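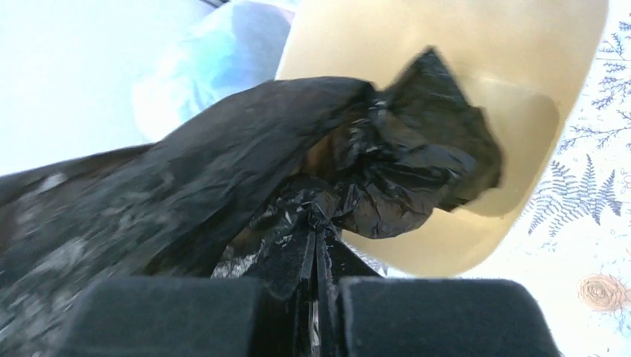

Zunum Stage Piano, 88 keys, by Kowalchuk

I play piano for musical theater, mostly rehearsals and small touring shows, and I started selling keyboards on the side when my singers kept asking what I was using. So this is the one! The Zunum is what I've had under my hands since August, through a cabaret run, two sets of auditions and a very long tech rehearsal of a show with eleven key changes in one number (you know who you are, composer).

What I like most is the action. It's weighted, but it doesn't fight you, and when a director says "again from the bridge" for the ninth time your wrists will thank you. The main grand sound is bright enough to cut through a belting chorus, and there's a softer upright setting I use for ballads. I keep that one on the second preset so I can grab it with my left hand in the dark.

The transpose button is right up front where it should be. Singer has a cold? Down a half step, off we go. It also shows the new key on the little screen, and I've needed that more than once.

The basics

Keys: 88, weighted
Weight: 18 kg without the stand
Presets: 100, plus empty slots for your own
Outputs: two quarter-inch jacks, one headphone jack
In the box: keyboard, power supply, sustain pedal, music rest
Color: black only

Prices

Keyboard on its own: $669
Keyboard with the Drulus folding stand and padded case: $885

I'd go for the bundle if you're moving between venues. The Drulus stand folds flat and the feet have rubber caps, so it stays put on a painted stage floor. The case has a front pocket big enough for a full vocal score and your pedal. If it's going to live in your practice room, save the money and use the stand you've got. 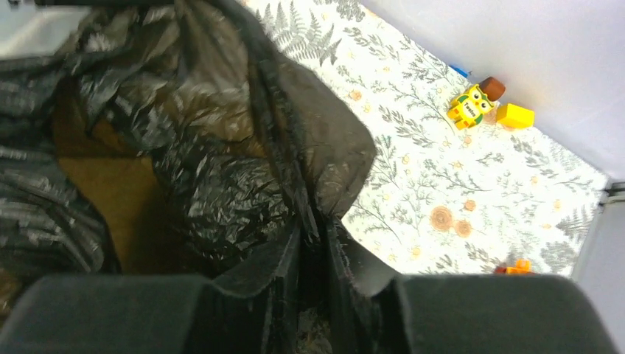 Can I run my own backing tracks through it?

Plug your phone or laptop into the audio input on the back and the track comes out with the piano, with its own volume knob. You'll need a cable with a mini jack on the keyboard end, and that isn't in the box.

A couple of gripes, so you have them before you order. The built-in speakers are fine for a bedroom and not much use past the third row, so plan on an amp or the house system. And the string sounds are a bit thin. I layer them under the piano and never play them alone.

Orders ship from the Busside shop, or you can come in and try it first. Bring your sheet music and play as long as you like, the bench is comfortable and I'm usually glad of the company.

Page updated October 2020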